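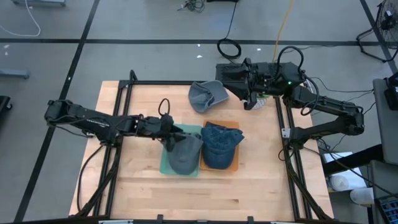

Sieglinde Petersen's new series of drawings on used commercial paper goes on show at the Olldale print room on 8 May 2021. The 24-sheet cabinet usually kept for maps has been cleared for it, and the sheets will be shown flat under glass. All are drawn in graphite and coloured pencil on billheads and ledger leaves from the former Gkikas seed warehouse, with the printed and handwritten matter left in place. Petersen works from ordinary objects and chooses the paper for its tone. A dark grey baseball cap on a green tray needs a pale sheet, as the two are close in value once reduced to pencil; a denim-blue cap on an orange tray keeps its outline on browner stock, where the blue can be laid over the ruling without turning muddy.

The paper came from a lot of 286 sheets bought at a house sale and sorted by Myrto Moschos, who looks after works on paper at Olldale. Most are machine-made rag and wood-pulp mixtures. The oldest dated leaf in the lot is from 1846 and is a laid paper with a visible chain line. It has not been drawn on and will be shown as found, next to the drawings.

Before any drawing was done, each sheet was surface-cleaned with a soft brush and grated eraser. Iron gall ink was tested at one corner of each handwritten leaf, and sheets with cracking or haloing along the pen strokes were set aside. Creases were relaxed in a humidity chamber and the paper dried between blotters under light weight. Moschos did not wash any of the sheets. Several of the violet copying inks run at the first touch of water, and the stamped receipts are no safer.

Petersen keeps erasing to a minimum. Where a printed rule crosses a face or an edge, she usually lets it stand and adjusts the drawing around it – the exception is pencilled arithmetic, which smears into the graphite and is lifted out beforehand with a putty eraser. Fixative is not used. The finished sheets are hinged with Japanese paper and wheat starch paste to four-ply mount board.

Lợi Khúc has written the checklist, which gives the size, paper type and original use of each sheet. It is printed in an edition of 400 by the Clavon press and costs nothing to visitors. A short section at the back reproduces the reverse sides, many of which carry delivery notes.

Light levels in the room are held low and the blinds will stay down. Bags must be left at the desk. Petersen will be at the cabinet on the opening afternoon to answer questions about materials.

Contact the print room | © Olldale Print Room | Back to top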